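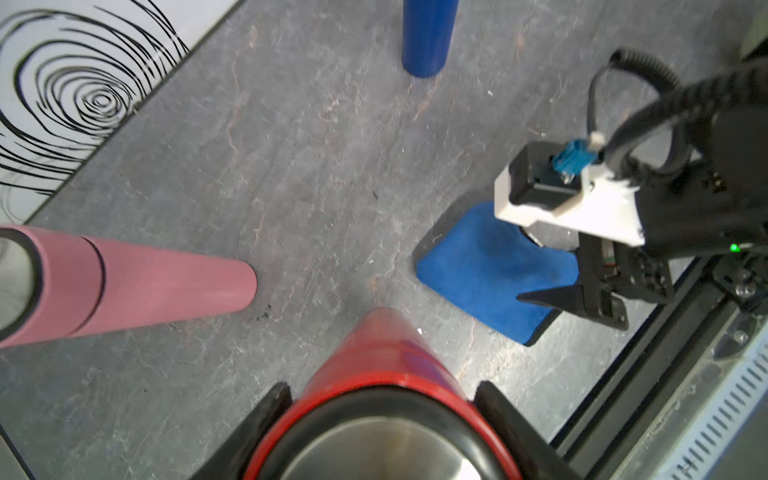

Notes for the short story talk, Cekwood reading room
10 January 2024

Welcome everyone, thank them for coming out in the cold, and wait for the people at the back to find chairs (there are always a few!).

Start with the plot, since some won't have read "The Ferry at Driltis" since school. Keep it short. An old ferry keeper on the river Wi takes in a stranger who has missed the last crossing. They share soup, they talk about the weather, and by morning the stranger has gone and the boat with him. It's all told in 470 lines, and I still find something new every time I sit down with it.

Then slow down and read the opening paragraph out loud. Don't rush the part with the lamp. Ask what they think the keeper knows at this point - and really let them answer, even if it goes quiet for a bit.

Main point: the keeper is kind, but he is also lonely, and the story lets those two things get tangled up. He offers the bed before he is asked. He puts out 2 bowls before he hears the knock. Students tend to call him foolish, and I used to say so myself in my early years of teaching, but I've come around to thinking he half hopes the boat will be taken. Without it he has no reason to stay in Driltis.

Mention the town of Tarex across the water. We never go there. We get a bell, some smoke, and one line about a sister who married a baker. I could talk about that sister all evening, so keep an eye on the clock.

Read page 5, the soup conversation. Do the voices if the room feels friendly.

If someone asks about the ending: no, we don't learn whether the stranger makes it across. Point them to the bell, which rings once more than usual, and let them argue it out with each other.

Handouts are by the door, with the vocabulary list on the back. Remind them that the essay is 300 words and due in March, and that I'm happy to look at a rough draft before then.

Break for tea, then questions.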